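Last updated October 2002

October 2002
By Etenesh Berhe

Section 4: Setting Up Your Desk for Hand Drafting Quilt Patterns

If you've made it through Section 3, you have your Menbridge pattern pack sorted and you've picked a block to start with. Now we need somewhere to draw it. I drafted my first few quilts on the kitchen table between meals and I can tell you the seams never met, so please don't skip this part just because it looks boring!

4.1 Getting the surface ready

1. Clear the desk all the way back to the wall. I know, I know. Put it all in a box and deal with it later.

2. Wipe the top with a barely damp cloth and let it dry. Graph paper soaks up any little puddle you leave behind and then it buckles, and a buckled sheet won't measure true.

3. Run your palm over the whole area where the paper will go. You're feeling for crumbs, old glue, a bit of tape. Anything you can feel will show up as a wobble in your line.

4. Lay down one sheet of plain paper as a pad, then your graph paper on top. Line up the bottom edges and tape the two top corners only.

Note: Use the low-tack tape. The brown packing kind will take the top layer of paper with it when you lift the sheet, and probably some of your temper too.

4.2 Pencils

You want two pencils, a hard one for the grid and construction lines and a softer one for the final cutting line. I keep a rubber band on the soft one so I can grab it without looking.

5. Sharpen both before you start, and again every time you finish a block. A dull point draws a fat line, and a fat line on a template with eight sides adds up quicker than you'd think.

6. Empty the shavings before you bring out the good paper – graphite dust gets on your fingers, then on the sheet, then on your white fabric.

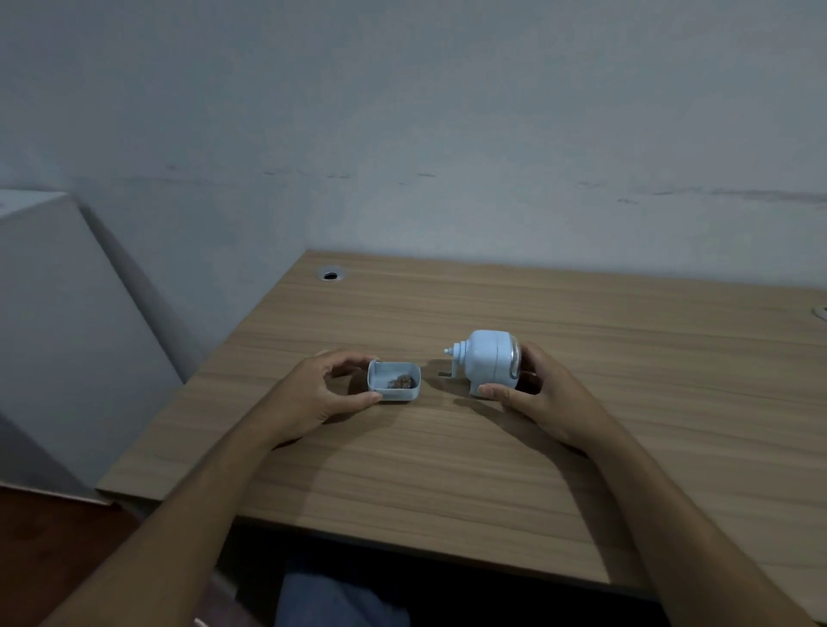 7. Wash your hands. Plain soap is fine.

Caution: Don't blow dust off the paper. You'll spit on it sooner or later. Use a soft brush (a clean makeup brush works great) and sweep away from yourself.

4.3 Drawing the master block

The Nilomora star is the one I teach everybody first, so I'll use that here. If you're working from the Ondrejka basket, the steps are the same but you'll have a handle to deal with, and I'd leave that for last.

8. Draw the outside square at finished size. No seam allowance yet! I'll say it again further down, and people will still do it.

9. Measure both diagonals. If they don't match, your square isn't square, and you should start over now while it only costs you a minute.

10. Mark the middle of each side with a tiny tick, then join the ticks across. Light pressure, hard pencil.

11. Draw in the star points following the chart on your pattern card. Hold the pencil at the same tilt the whole way down the ruler.

12. Letter each piece and add a grain arrow. Štefánia Vondráček taught me to do the arrows before cutting anything, after I'd made 22 blocks with the stripes going every which way. They're in a dog bed now.

13. Go over the cutting lines with the soft pencil.

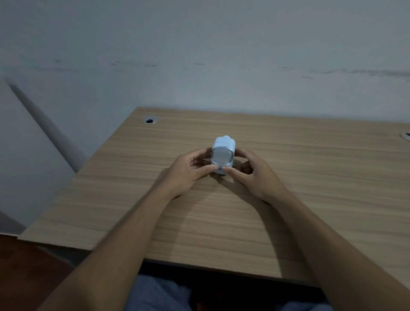 14. Trace each lettered piece onto template plastic, and only then add your quarter inch all around.

Note: If you wear bifocals, sit up a little higher than feels natural. I added a cushion last February and my lines got better the same day.

4.4 Checking before you cut

15. Cut one of each template and lay them over the master block. With the seam allowances overlapping, the drawn lines should sit right on top of each other.

16. Sew one test block in scrap fabric. Press it, measure it, write the size on the back of the master sheet.

17. If it comes out small, check your sewing before you blame the drafting. Nine times out of ten my seams are too fat.

Caution: Template plastic goes wavy near heat. Keep it well away from the iron, and don't leave it in the car in summer. I lost a whole Sokeo border set that way.

Store the master sheet flat, in a folder, with the date and block name in the corner. The big border layouts can be rolled, drawn side out. Section 5 covers fabric amounts, so have your test block handy when you get there.

Questions about this guide? Write to Etenesh Berhe, Box 183, Menbridge | Copyright 2002 Menbridge Patterns | Back to top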